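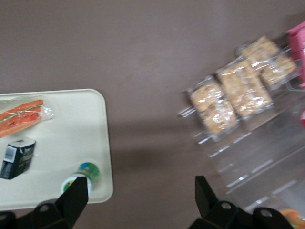 Page 3 of 9

Plevance Users Forum » Perception and Planning » Wrist camera: depth holes on clear acrylic, planner drives through the organizer

reritz_zchan
13/07/2019
Carrying on from page 2. The frame at the top of this page is the wrist view at the pre-grasp pose. The tray is fine. The round container segments cleanly, and so does the bag of carrot sticks, apart from a few dropouts where the loose plastic catches the light. The organizer on the right is the problem. Depth returns the tabletop through the walls, so the collision map has four wrapped bars and no shelf around them. The planner then proposes a straight line from the tray to the back row, through the acrylic.

Current settings: temporal filter on, hole filling off, voxel size 9 mm. Turning hole filling on made it worse. It fills with the farthest neighbour, so the walls turn into table.

C. Mihaila
Don't fill holes at the driver level. Mark them as unknown and have the planner treat unknown as occupied inside a padded region. We do this on the Dremumville cell and it stopped the wall strikes.

vytang
Unknown-as-occupied will block the bars too. Look at the glare on the wrapper of the back right one. You will lose a good part of its top face and the grasp sampler will reject every candidate. Been there.

C. Mihaila
Only if you use one map for both. Grasp sampling should run on the segmented cloud, collision checking on the padded map. Subtract the target mask from the padded region before the final approach.

vytang
Then you are trusting the mask edge at the exact spot where the mask is worst, plastic wrap against clear plastic. I would fit a model. The organizer is rigid, so measure it once, register it against the bright edges in colour, and insert it as a mesh. No depth needed.

reritz_zchan
Tried edge registration in May. It holds when the arm is still. In this frame the organizer side is smeared and the edges are doubled, so the fit jumps between two solutions roughly 9 mm apart. The tray side has much clearer shapes in the same frame, which is why I didn't suspect motion at first.

Loan Diep
What exposure? If auto exposure is on, the muted tabletop could be pulling it long. Lock it and add light. Also check your trigger against the joint states — I would want a settle time of 200 ms before accepting a frame for registration.

reritz_zchan
Auto, yes. Settle time was zero. I was taking the first frame after the trajectory action returned success.

Loan Diep
Success only means you are inside the goal tolerance. The wrist can still be moving. Gate on joint velocity instead if your driver publishes it.

chanida.l
Separate point. Are the fingers masked out? The left tip overlaps the container in image space here, and if the self-filter is loose you will erode the rim along with the finger. We had a grasp centre drift toward the open side of the gripper for this reason. Tighten the padding on the fingertip links, leave the base links alone.

reritz_zchan
Self-filter padding is the default on all links. Will change it per link and report back.

C. Mihaila
I still say padded map first, mesh second. A mesh is no help the day somebody swaps the organizer.

vytang
And padding is no help when the compartment is barely wider than the bar. Depends on the fixture. I'd take the registration residual as a gate: below 3 mm use the mesh, otherwise back off and take another view.

reritz_zchan
Could live with that. Locked exposure and the velocity gate go in first, then I'll rerun registration on the same layout. Nghiêm branch, config is in the usual folder. I'll post the residuals in this thread.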